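11/03/2025 - sourdough notes, shared notebook

Picking this back up after a gap, sorry to anyone who was following along. Last proper entry was the January one where I swore the rye starter was dead. It wasn't dead, it was cold. I moved it off the windowsill and it perked up in two days, so ignore everything I wrote on that page (except the bit about the lid, the lid bit is still right). 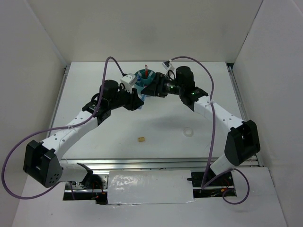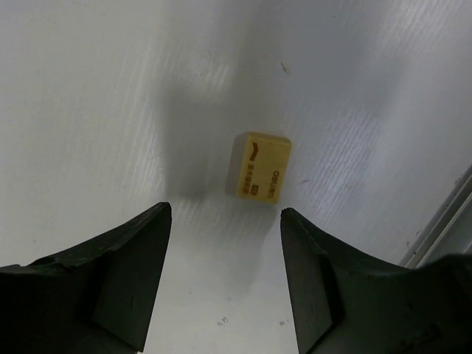
So, today's question is the flour. I've used Istley bread flour since I started this notebook and I was pretty happy, then the store ran out and I came home with a bag of Pluneo. Same protein number on the side, more or less, but wow does it drink water! My usual dough is 70 percent hydration and with the Pluneo it came together like modeling clay. I kept wetting my hands and folding and it just sat there looking at me.

What I did, for the record. Mixed flour and water, left it alone 50 minutes, then added starter and salt. Folds every half hour, 4 sets. The first two were hard work and by the third it finally started to relax and get that stretchy feel. Total dough weight was 1267 grams when I put the tub on the scale, which is a bit under what the sheet says, and I think the rest of it was on my hands and the bowl scraper. Split it into two, one round and one long.

The round one proofed in the Ogola basket and stuck. Again. I dusted with plain flour because I was out of rice flour, and I know better, it's written in this very notebook twice. Had to peel it off with a wet spatula and it lost most of its shape going into the pot. The long one was in a bowl with a dish towel and came out clean, go figure.

Baked both in the pot, lid on and then lid off until the crust looked right to me. I took the round one out a touch early because I got nervous about the bottom. Next time put the tray on the rack underneath, that fixed the burnt bottoms last winter and I keep forgetting I own the tray.

Crumb on the long loaf: even, fairly tight, a little gummy right in the middle. Flavor is really good though - more sour than the Istley loaves, kind of nutty at the crust. Crumb on the round loaf: one huge tunnel under the top and dense below it. Toasts fine. I had three slices with butter while writing this so I can't be too hard on it.

Things to try with the rest of the Pluneo bag: more water, obviously, and maybe hold a splash back to work in with the salt. Longer rest before the starter goes in. Buy rice flour!! I also want to try the overnight fridge proof again now that the fridge isn't running so cold, but only with one loaf, so there's something to compare against.

If anyone wants to borrow the Tirneo thermometer it's back in the drawer with a new battery. Please write down your dough temps when you use it, even if they look silly. Mine was 76 after the last fold, kitchen felt warmer than that.

Starter fed tonight, rubber band is on the jar at the starting line.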